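About Flindik

Flindik is a small company with 7 people. We test the software that moves robot arms in kitchens, canteens and care homes, before the real arms are allowed near anybody. Our customers build the robots. We try to find out how they fail.

How we started

Flindik began with an accident. Hermine Kofler and Paora McKinnon were working then for an equipment maker called Prasico, on a two-armed kitchen helper. One afternoon in May the machine was asked to put a can into a drawer. The left arm picked up the can correctly. The right arm pulled the drawer. Then the drawer stopped before its end, because a runner was bent, and the software did not notice it. It believed the drawer was fully open. The left arm came down with the can to a place where it expected free space, met the front panel, and continued to push.

The drawer front broke off. Digby Waaka, who was standing beside the bench to write down the times, reached for the stop button with one hand and for the falling panel with the other. Two of his fingers were caught between the gripper and the panel. One was broken. He has the full use of his hand today, and he works with us, but we do not tell this story as a funny one.

In the weeks after, Hermine read the records of that machine. The same small disagreement between "where the drawer is" and "where the software thinks the drawer is" had appeared in 4 earlier runs. In each of them the can went in anyway, so the run was marked as a success. The warning was in the files and the people were looking only at the result.

Prasico repaired the machine and closed the project. Hermine and Paora asked if they could continue with the question of the earlier runs, and they were told that it was not a product. So they left and made it one.

What we do

A customer sends us the control software and a model of the robot. We place the model in a simulated kitchen and give it simple work: open, close, pick up, put down, carry from one side to the other. Then we make the kitchen a little wrong. A handle is lower than it should be. A drawer opens only to two thirds. A can is slippery, or heavier than the software was told. The camera picture arrives late.

We do this 800 times for every task, each time with another small fault, and we keep the full record of every run, also of the good ones. This last point is important for us. A run which ends well can still contain a push that was too strong, or a moment when the two arms had different opinions about the same drawer. We call such a run a "lucky run", and in our reports it is counted as a failure. Some customers do not like this in the beginning.

Our list of known faults is called Flarner. The name comes from a typing mistake that Paora made in the first week and we never corrected it. Flarner has now 1287 entries. Each entry says what was wrong in the kitchen, what the robot did, how much force it used, and at which moment a careful person would have stopped it. Every customer receives the full list together with the first report.

The drawer task

The drawer and the can are still the first task we give to every new robot. It looks easy, and for this reason it is often tested too little. Both arms must share one space, and one arm must wait for the other. We add other objects to the floor of the simulation so that the robot must also choose the right thing and leave the rest in peace.
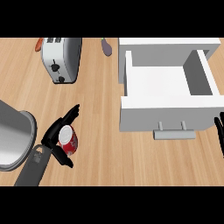 The drawer task in simulation: red can at the left gripper, drawer open and empty.

From the robots we tested until now, most had no difficulty with the can. The trouble came with the drawer, and nearly always in the short time between pulling and letting go. One customer, Ehlers, allowed us to write about their case. Their right gripper opened its fingers as soon as the arm had finished its planned path, without a check if the drawer had followed. In the simulation with a blocked runner, the hand slid off the handle and swung toward the other arm. Ehlers changed the program so that the arm measures the drawer again before it releases the handle. We repeated all the runs. The swing was gone, but we found a new fault, a long hesitation which could confuse a person standing near. It is in Flarner too.

What we cannot promise

A simulation does not know everything. Our floor is always flat and our light is always kind. We have no crumbs in the runners and no child who comes in to ask for something. When a robot passes our tests, we write in the report that it failed in none of the ways we tried. We do not write the word "safe", and we ask our customers not to put it next to our name.

The people

Hermine Kofler leads the testing and signs each report. Paora McKinnon builds the kitchens and the objects in them. Digby Waaka looks after Flarner and decides what is a lucky run; his decision is final, also against Hermine. Anahera McAlister speaks with the customers and explains the results on the phone, before the written report goes out. Jarmila Kratochvíl reads the force records and has found more of our own mistakes than anyone else. Two students help us during the year.

Work with us

If your robot did something which you cannot explain, please write to us early, also if nothing was broken. Send the record of the run as it is, without cleaning it. Anahera answers in the mornings.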